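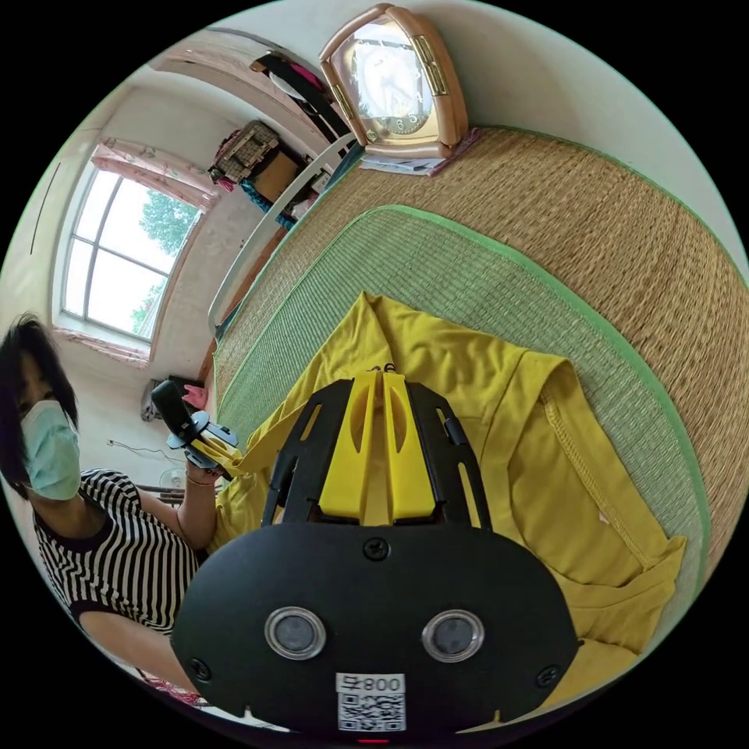 July 6, 2026 — Skernham, upstairs room

Folding day on the straw mats. Green mat on top of the tan one, same as in May. The tan mat alone snags on the knits, and the green one has a tighter weave and a border that gives a straight line to square the hems against. Keep it this way.

Started with T-shirts. Using the Clivunis fold for all of them: face down, sides in to the middle, sleeves back, then thirds from the hem up. The jersey ones hold a crease badly if they have been left in a heap. Smooth from the collar seam outward before the first fold. Pulling at the hem only skews the sides.

The yellow shirt took 2 tries. The first fold came out wider at the bottom by nearly the width of my thumb, so I opened it, laid it flat again and began from the shoulders. 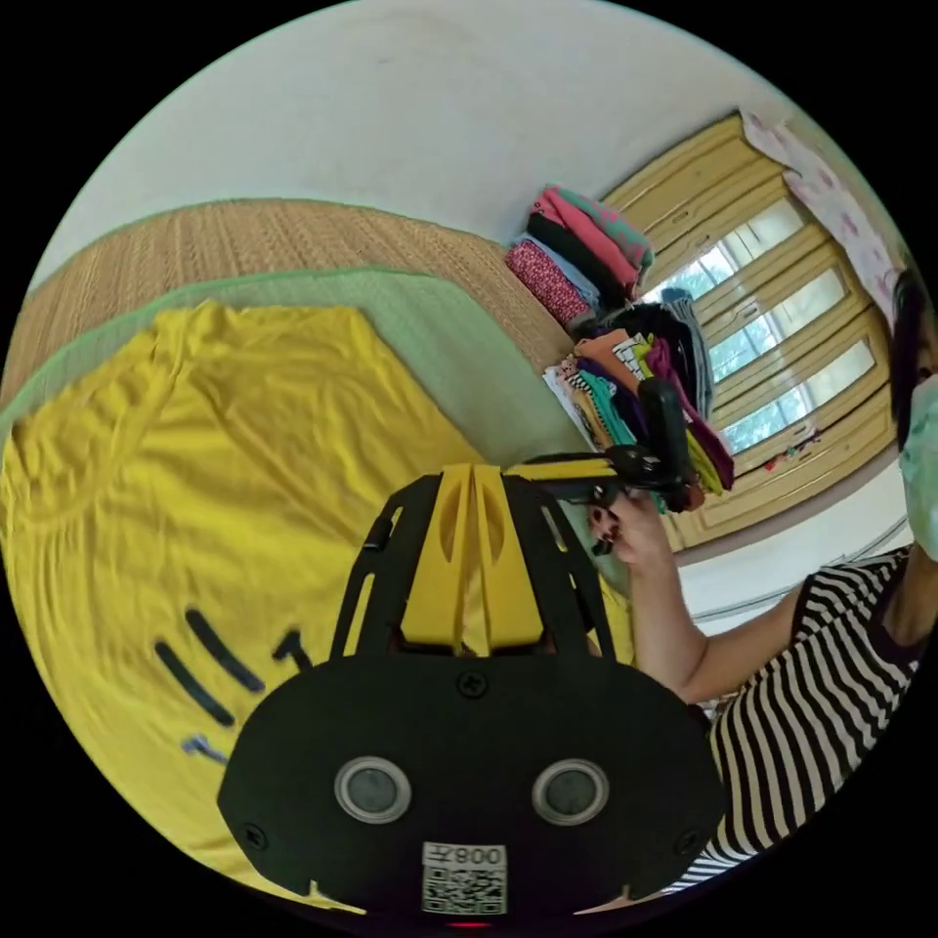 Yellow T-shirt on the green mat. Finished stack behind.

Stacks: anything folded with the loose edge facing out starts to lean after six or so pieces. The lower part of the shirt pile was already going over by midmorning. Turned every second shirt and it stood better. Heavier folded things should go at the bottom — I had them the wrong way up and left them, to be redone tomorrow.

Nelia shelf is too shallow for thirds. Either fold in quarters for that one or move the shirts to the Baptista chest, where the drawers are deeper. I measured the top drawer and thirds fit with room for a hand at the side.

To do:
Restack by weight
Wipe down the tan mat and air it by the window
Cut a card template for the small sizes
Check whether the black garment belongs with this lot or goes back downstairs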